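Unit 4. Can a machine cook and clean yet?

Read before class. In a shop, a robot repeats one motion 800 times. A home asks for a new motion each time. 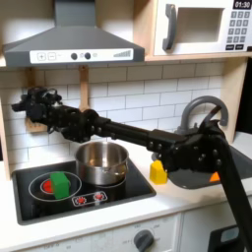
Household chores are hard because small objects move. With a green block on the burner and a pot close behind, the arm must choose its path carefully.

Grasping comes next.

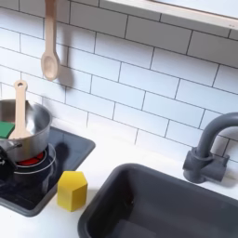 Fig. 2. Saucepan with spatula, gripper near the handle.

Holding a block over a pan is one step of the chore. Releasing it well is another.

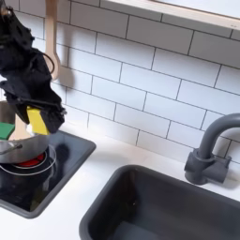
Homework for May

Write 200 words: which chore first?

Comments
Phong Từ: Please, is 400 words also accepted?
Huỳnh: I choose dishes.

Contact | © Draltmont | Back to top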